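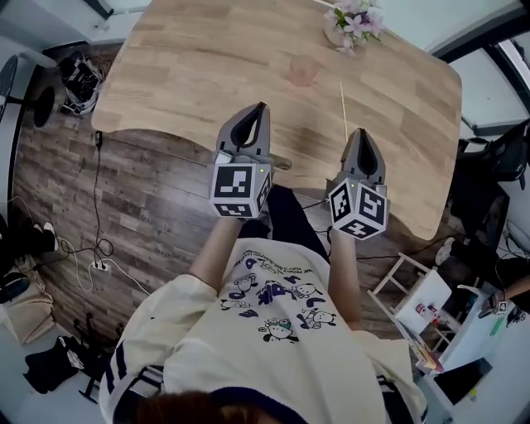
Acryl gießen und rakeln: So baust du ein abstraktes Bild in Schichten auf

27. März 2019

Seit Januar stehe ich fast jeden Abend an der Leinwand und schiebe Farbe von einer Seite zur anderen, und ich komme nicht mehr davon los! Angefangen hat es mit einem Wochenendkurs bei Phyllis Dawber, die mit alten Fensterabziehern und sehr viel Geduld arbeitet. Seitdem habe ich einiges an Material verbraucht und eine Reihenfolge gefunden, die bei mir zuverlässig funktioniert. Ihr braucht dafür kein Atelier und keine Vorkenntnisse, nur etwas Platz und Kleidung, um die es nicht schade ist.

Was ihr braucht

Eine Leinwand auf Keilrahmen, gern gleich 100 x 100 cm. Auf kleinen Formaten verläuft alles sofort ineinander, und man traut sich keine großen Bewegungen.
Acrylfarben in höchstens 6 Tönen, Weiß eingerechnet
Gießmedium (ich nehme das von Rultine, jedes andere geht auch)
Strukturpaste, fein
Einen breiten Rakel und zwei Malspachtel
Sprühflasche mit Wasser, Lappen, Abdeckfolie
Becher zum Anrühren, lieber zu viele als zu wenige

Schritt 1: Den Grund anlegen

Bitte nicht auf Weiß anfangen. Eine weiße Fläche schüchtert ein, und später blitzt sie an Stellen durch, wo man sie nicht haben will. Ich streiche die ganze Leinwand mit einem warmen, stark verdünnten Ton ein, zum Beispiel gebranntem Siena oder einem schmutzigen Rosa. Das darf streifig werden. Trocknen lassen, bis sich die Oberfläche nicht mehr kühl anfühlt.

Schritt 2: Struktur auftragen

Jetzt kommt die Paste, und zwar nur auf ein Drittel der Fläche. Zieht sie mit dem Spachtel in eine Richtung und lasst die Grate stehen. An diesen Kanten bleibt später die Farbe hängen, und genau dort passieren die schönsten Sachen. Wer überall Paste aufträgt, hat am Ende eine Raufasertapete (ich spreche aus Erfahrung, das Ergebnis hängt bei mir im Keller). Über Nacht durchtrocknen lassen.

Schritt 3: Farbe gießen

Leinwand flach auf die Folie legen, am besten auf vier umgedrehte Becher. Dann rührt ihr 200 ml Gießmedium mit der Farbe an, bis die Mischung wie flüssige Sahne vom Spachtel läuft. Langsam rühren, sonst habt ihr lauter Bläschen drin. Gießt zuerst den dunkelsten Ton, in einem Schwung und ohne abzusetzen. Danach die Leinwand anheben und kippen: nach links, zurück, nach vorn. Die Farbe sucht sich ihren Weg um die Grate herum, und das ist jedes Mal aufregend.

Der zweite Ton kommt dazu, solange der erste noch nass ist. Nehmt hier etwas, das sich mit dem ersten beißt. Bei meinem letzten Bild war es ein kaltes Türkis auf Weinrot, und an den Rändern entstand ein Grau, das ich nie im Leben hätte anmischen können.

Schritt 4: Rakeln

Acht Minuten warten, dann den Rakel ansetzen. Haltet ihn flach und zieht mit gleichmäßigem Druck über die ganze Breite. Einmal! Der zweite Zug über dieselbe Stelle macht meistens Matsch. Wenn die Farbe schon zu zäh ist, hilft ein Sprühstoß Wasser auf die Kante des Rakels, also nicht direkt aufs Bild.

Relu Bratu aus unserem Kurs dreht die Leinwand vor dem Ziehen um ein Viertel, damit der Zug quer zur Fließrichtung liegt. Probiert das unbedingt aus, das Bild bekommt sofort mehr Spannung.

Schritt 5: Weghängen und anschauen

Das fällt mir am schwersten. Hängt das trockene Bild irgendwo auf, wo ihr oft vorbeikommt, und macht ein paar Tage lang nichts daran. Dreht es zwischendurch auf den Kopf. Mein blaues Querformat ist erst als Hochformat fertig geworden.

Danach setze ich höchstens noch zwei oder drei Akzente mit unverdünnter Farbe direkt aus der Tube, gern in einem Ton, der sonst im Bild nicht vorkommt. Ein kleiner gelber Klecks kann eine riesige dunkle Fläche zum Leuchten bringen.

Wenn etwas schiefgeht

Risse in der gegossenen Schicht: Sie war zu dick oder stand zu nah an der Heizung. Mit einer Lasur darüber sieht das oft richtig gut aus.
Alles ist braun geworden: zu viele Komplementärfarben im nassen Zustand. Trocknen lassen, abkleben, eine Hälfte neu gießen.
Farbe perlt ab: Auf dem Grund ist Fett. Mit etwas Spülmittel abwischen und gut nachtrocknen.
Die Leinwand hängt in der Mitte durch: Keile nachschlagen und die Rückseite leicht anfeuchten.

Zum Firnissen warte ich zwei Wochen. Matt gefällt mir besser als glänzend, bei sehr dunklen Bildern mache ich eine Ausnahme. Wie ich die Rakel sauber bekomme, schreibe ich im nächsten Beitrag auf, dann auch mit meinen Farbmischungen für die Grautöne.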